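Comparing two grippers over one long season

2023-11-02

The comparison that was promised on this blog in May has been completed. It took longer than planned, and the results are less tidy than had been hoped, but they are sufficient for a decision. What follows is intended for readers who are choosing a gripper for household objects and who have the same modest budget.

Two grippers were tested. The first is the Tristance parallel model, a two-finger unit with rigid fingertips. The second is the Ornley adaptive model, whose fingers close around an object by means of a passive linkage. Both were driven by the same Baltska controller, with the same speed limits and the same closing routine. A total of 3,322 grasps was logged: 2,465 on the Tristance and the remainder on the Ornley, which arrived late and lost further time to a faulty connector.

The object set was limited to things found in an ordinary kitchen. Bowls, cups and fruit made up most of it. Each trial began from a marked square on the table, and the object was returned to a square by hand after every attempt.
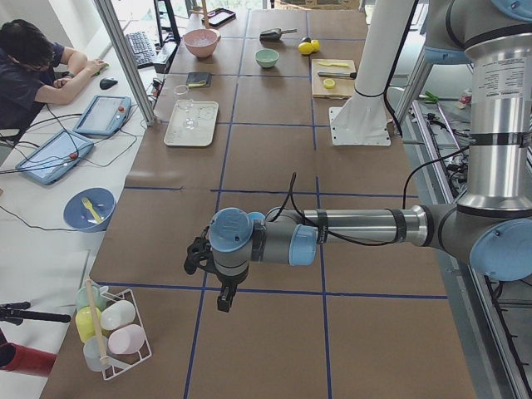
Thin plastic cups caused the most trouble. With the force setting supplied by the manufacturer, the Tristance squeezed them out of shape before the controller registered contact. Lowering the force solved this, but the same setting then allowed a heavy bowl to slip from the rim. In the end two force profiles were kept, and the operator selected one before each run. The Ornley required a single profile throughout.

Knife handles gave the opposite result. The rigid fingertips held them squarely, and the tool seldom turned in the grip. The adaptive fingers tended to roll the handle as they closed, and 19 trials had to be stopped for that reason.

Lemons were easy for both.

A word is in order on the controller. The Baltska unit reports finger position reliably, but its force reading drifts over a long session. It was set back to zero at the start of each block of trials, and readers who own the same unit are advised to do likewise. The manual mentions this only in an appendix.

For the present work, the Tristance will remain on the arm. Its faults are known and can be handled in software, whereas the rolling problem would require new fingertips. Benavides offers a softer pad that fits the Tristance fingers – a set has been ordered, and the cup trials will be repeated with it before any other object is attempted.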